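Taltby workshop moves sack-handling build to second stage

August 8, 2025

Members of the shared workshop in Taltby have started the second stage of their sack-handling project, a robot arm fitted with a multi-fingered hand and meant to shift woven sacks between a bench and a trolley. The build, known as Gollel, began in March on a single bench and now takes up one bay of the main room.

The first stage used a flat clamp. It held stiff cartons well but let woven plastic sacks slide out once the contents settled to one end. The clamp has been replaced by a hand with jointed fingers, and a ribbed bellows now covers the wrist to keep dust away from the wiring.

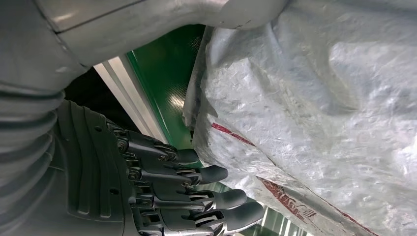
Current work is on the approach to the sack. Creased fabric gives the control software few fixed edges to measure from, so the hand is brought in slowly and the fingers are closed in 5 separate steps. Motor current is read after each step. If the reading rises too early, the fingers open and the arm backs off before trying again from a different angle.

The group has logged 400 approaches under the new routine. Each run is limited to 60 seconds, after which the arm returns to its rest position and the attempt is recorded as failed. Most failures so far come from loose folds catching between the fingers.

Control code runs on a second-hand desktop computer and was adapted from Wusmont, an earlier project at the same workshop that sorted offcuts by length. The motion planner has been rewritten, while the logging format is unchanged.

Three tasks remain before the trolley is added: a softer fingertip cover, a guard rail on the open side of the bay and a stop button within reach of the door.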